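About Stevora

Stevora is a small research company working on how two-armed robots learn everyday table work: stacking, sorting, clearing, wiping. We started with 2 benches and one method we wanted to test, and most of what we do still comes back to that method.

We call it Alell. A person guides a pair of arms through a task, and the learning system is trained on short overlapping pieces of that session — never on the whole run at once. Our first full study used 349 sessions with bowls, plates and trays. Policies trained on the pieces recovered from a missed grasp more often than policies trained on whole runs. They were also slower, and we are still working on that.
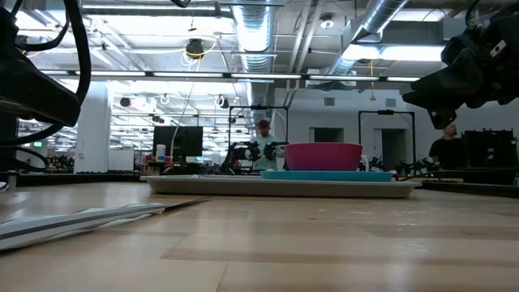

How long does it take to teach a new task?

Most tabletop tasks need 3 days of guided sessions, then one night of training. Tasks with cloth or thin film take longer.

The test suite we use is called Dedadel. It has 18 tasks, each scored the same way on every bench, and we publish the failures along with the scores. The code for Alell is maintained with Upadhyay, our partner on the software side.

We take on a few outside projects each year, mainly from kitchens and packing firms. The next round opens in June. Write to us with a short account of the task and the objects involved.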